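Kemeys Foundation Drawing
Week 2 – Arranging fruit for a still life

Set the fruit on a plain matte surface before you pick up a pencil. Leave gaps, and turn each piece until its shape reads clearly from where you stand. A banana gives you a long curve, an apple or a pomegranate gives you something close to a circle.

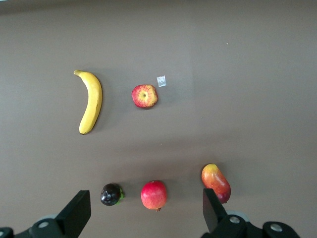
Sort your colors next. Dark fruit such as mangosteen goes down last, in layers. Mango needs a slow change from yellow through orange to red – practice it on scrap first.

Homework: one tonal study on 300 gsm paper, with a note of 200 words on your layout.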